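### 3.2 Training load and return to play

Weekly load was taken from session ratings of perceived exertion multiplied by minutes on court, following the scheme set out by Cozma and Camenzind for indoor racket sports. Players rated each session on a scale from zero to ten before leaving the venue. Sessions with no rating were dropped - no values were imputed. The final set held 1615 sessions from 15 club players, of which 559 took place after a player had been cleared to compete following a knee or ankle injury.

Load was summed over seven days and divided by the mean of the four weeks before. A player was classed as returned on the day of the first full match, whether or not that match was completed. Withdrawals after the first set were kept in the data and flagged.
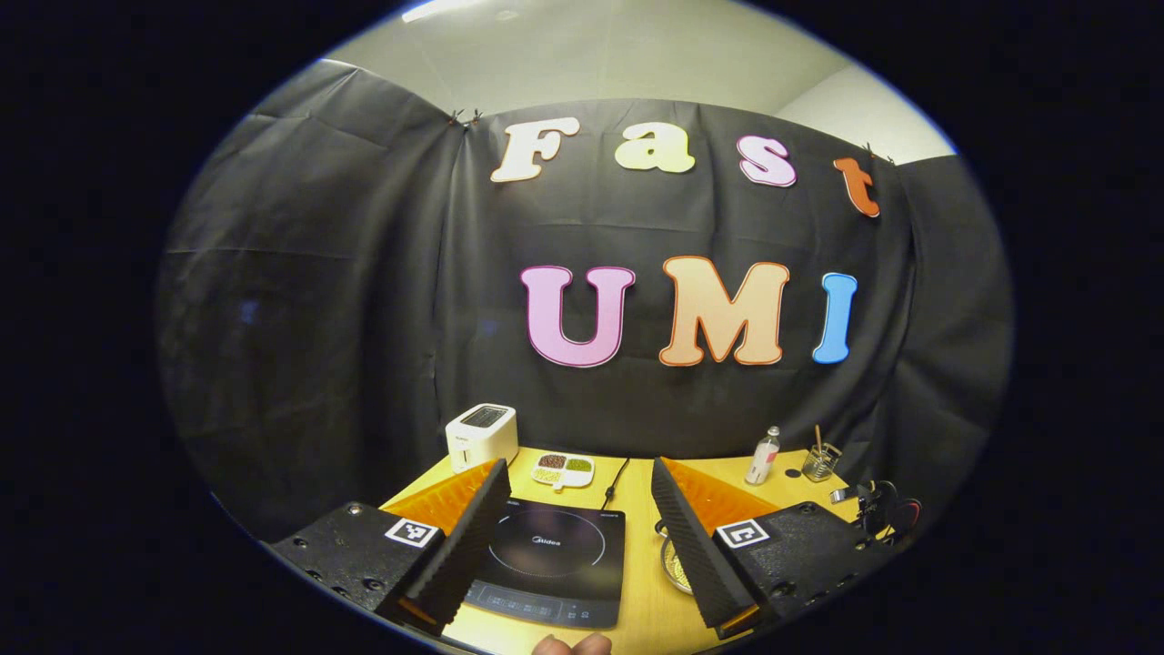 Vol. 8, No. 2, p. 117

**Figure 2.** Foam letters on a black cloth backdrop.

The ratio was highest in the second week after clearance and fell in each of the next three weeks. Players who had missed more than two months showed a slower rise, and their ratings for serving drills stayed above those for baseline drills until the end of the study. Neves and Cárdenas reported the same order in badminton, though with a shorter layoff and no separate record of serving.

Court surface had little effect on the ratio once match minutes were entered in the model. Two players changed surface during the return period, and removing them did not alter the sign of any coefficient. Heart rate was recorded in the Brevaslow group only - it is reported in Section 3.4 and was not used to adjust the ratings.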